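Clellonbridge Town Board > Trash, Recycling & Streets
Paper cup bins: does any of this get recycled?
8 min read

drybridge_ed
13/10/2020

By now everyone has seen the new green bins outside the library and the bus station with "PAPER CUPS ONLY" on the lid. The town newsletter says 1315 cups were collected in September and calls that a great start. I'd like to know what "collected" means.

My understanding has always been that paper cups are a pain to recycle. The paper part is good fiber, but the inside has a thin plastic coating so the coffee doesn't soak through, and most mills don't want it. The newsletter says the cups go to a firm called Tilex who "divert them from landfill." Divert them to where? You can divert something from landfill by burning it.

I wrote to the town and got a form reply thanking me for my interest in a cleaner Clellonbridge.

mudflap

It's a cup bin. You put a cup in it. Not everything is a scam.

drybridge_ed

Didn't say scam. I said I'd like to know where they go. If the answer is a good one it should fit in one sentence.

parsnip_wine

I used to work in a print shop and we had the same thing with coated stock. The hauler would take it, the hauler would say it was recycled, and then a guy who drove for them told us it went in with everything else whenever the load was dirty. Which was most weeks.

Coated cups can be pulped. There are mills that do it. They soak it longer than normal paper and screen the plastic off. It needs a mill with the right equipment and it needs enough cups to make a truck worth sending. 1315 cups is not a truck. 1315 cups stacked up is a few garbage bags.

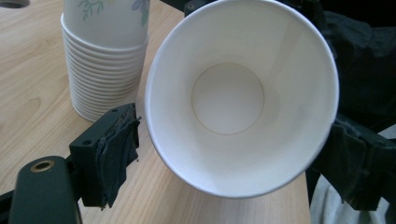
Plain white one, looking in. The ring at the bottom is where the base is joined on.

You can't tell by looking whether a cup like that is lined with regular plastic, plant-based plastic, or one of the newer water-based coatings. They all look like white paper to me. So how is the person at the sorting belt supposed to know? That matters, since the plant-based ones are meant to go to composting and the regular ones to pulping, and each is a contaminant in the other's pile.

mudflap

OK but they only have to go in the bin. Sorting is Tilex's job, that's what they get paid for.

parsnip_wine

Paid by whom, and per what? If they get paid per bag picked up then they've done their job when the bag is in the truck.

northgate_nan

I run a little food counter and I buy a lot of cups so I'll put my two cents in. My supplier is Jerow. The sleeve says "compostable" in big letters and then in small letters "in commercial facilities where available." There isn't one available. I asked their rep on the phone which facility near Clellonbridge takes them and there was a long pause, and he said he'd get back to me, and that was before the summer.

I pay more for them too. Four cents a cup more than the ordinary ones. I did it because customers asked, and I feel a bit silly now that I've read the small print. I'm not throwing them out, I've got cases of the things.

drybridge_ed

That's useful, thank you. So your compostable cups are going in the green bins along with everyone's ordinary ones?

northgate_nan

I would think so! People walk off with them and I don't see where they end up. Nothing on the bin lid says don't.

quietcarriage

I'm going to disagree with the general mood. Even if the first month's load was small and messy, you don't get a clean big load later without a messy small one first. Glass was the same. My street was hopeless at glass when it started, people put light bulbs and casserole dishes in. It got better.

And the cups that go in the green bin at least aren't blowing around the bus station. I take the early bus and it's been noticeably cleaner.

drybridge_ed

Then call it a litter bin. I've got no problem with litter bins. My problem is with the sign on the lid, which has three arrows going around in a circle.

Also glass is worth something when you melt it. Somebody wants to buy it. Who is in line to buy dirty cups?

quietcarriage

Fiber's worth something. parsnip_wine said so.

parsnip_wine

I said it's good fiber. It is. I also said you need a truckload of it, dry, and without half a latte in the bottom. Next time you walk past the library look in the bin. Lids on, straws in, cups half full. Wet paper goes moldy in a closed bin within days and then no mill will have it.

gutterball22

I looked in the library one yesterday after reading this thread (my life is very full). Cups, a banana peel, a diaper. The diaper was on top so I didn't look further.

mudflap

Well that's people for you, not the town's fault.

gutterball22

If your plan only works when people behave it's a bad plan imo

tallboy_frank_st

Has anyone looked at reusables? Rizvi on the corner does a mug loan thing. You pay a deposit, you bring it back, you get the deposit back. I've used it 22 times because I keep the card they stamp. It's fine. Coffee's average.

drybridge_ed

I like the idea, but I have the same question for them. What share of the mugs come back? A heavy mug takes more to make than a paper cup, so if people take it home and it sits at the back of a cupboard you've made things worse. I've seen all sorts of break-even figures quoted and they depend completely on how it gets washed and who paid for the study.

tallboy_frank_st

I can tell you mine came back 22 times.

drybridge_ed

You I trust. I'm asking about the other customers.

northgate_nan

I looked into doing mugs at my counter. I've got one small sink and the health inspector wants a proper dishwasher at a proper temperature for anything that goes out and comes back. Rizvi has a kitchen. I've got a counter and a hatch. So it's disposable cups for me or no hot drinks, and hot drinks are what pay the rent from October on.

What I did try was the thicker kind of cup so I could stop handing out two for tea. People would ask for a second cup so they didn't burn their fingers and then both went in the trash.

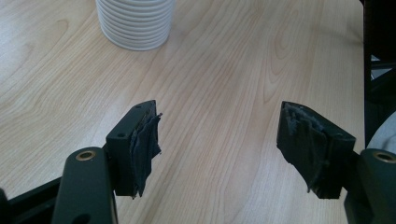
Ribbed cup, the style I mean.

The ridges are supposed to keep the heat off your hand. I think they're all right. One regular says they're no different and he still asks for two. They don't nest as tightly as the plain ones either so a case takes up more shelf, and I have no shelf.

parsnip_wine

Double-wall and ripple cups are more paper per cup, but if it really stops the doubling up then you come out ahead. If half your customers still double up then you don't. You'd have to keep count for a month and I don't suppose you have time.

Some have glue between the layers as well, which is one more thing for the mill to screen out.

northgate_nan

No, I do not have time. I'll say this, a sleeve is cheaper than either and I can put a used one back on the pile if someone leaves it clean on the counter. Maybe I shouldn't say that on here.

quietcarriage

I'd be happy with a used sleeve. It's cardboard.

mudflap

So the conclusion is don't do anything? Paper cups bad, compostable cups bad, mugs bad, ribbed cups bad. Plenty of complaining and not one suggestion.

drybridge_ed

Fair enough. Mine:

The town publishes the name of the mill, and the weight that goes in its front door. Weight of cups accepted, as opposed to cups picked up off the street. If they're sending it to an incinerator, say so on the bin.

And put a drain in the bins for the liquid. Train stations have those and it can't be expensive.

gutterball22

expensive compared to what. the bins we've got cost $26 a month each to service, it was in the last budget PDF, page with the bus shelters. Four bins. I thought that was cheap until I saw what goes in them

drybridge_ed

I missed that line. So the town is paying $104 a month, and for September that came to 1315 cups. Just under eight cents a cup to have it taken away, if I've done that right. Nan's paying less extra than that for the compostable lining nobody will compost.

parsnip_wine

Math checks. It also tells you what you need to know about whether there's a real pulping step in there. Trucking plus sorting plus a mill fee out of $104? I don't see it. They could be storing bags until there's a full load, and in that case I'd want to see the shed.

quietcarriage

Or Tilex is running it at a loss to get the bigger contract. Firms do that. It isn't proof of anything.

parsnip_wine

No, it isn't proof. I'd put money on it though.

tallboy_frank_st

I asked at Rizvi this morning about returns since it was bugging me. The woman at the register said "most of them." I said most like nearly all or most like over half. She said there was a line behind me.

drybridge_ed

Ha. OK. I've sent a second letter to the town, this time with two questions that can only be answered with the name of a mill and a number of pounds. I'll post whatever comes back, including if it's the form letter again.

northgate_nan

If you hear anything about composting let me know before I reorder. Jerow wants me to sign up for another year and the rep is suddenly very good at returning calls.

mudflap

I'm still putting my cup in the bin.

gutterball22

mind the diaper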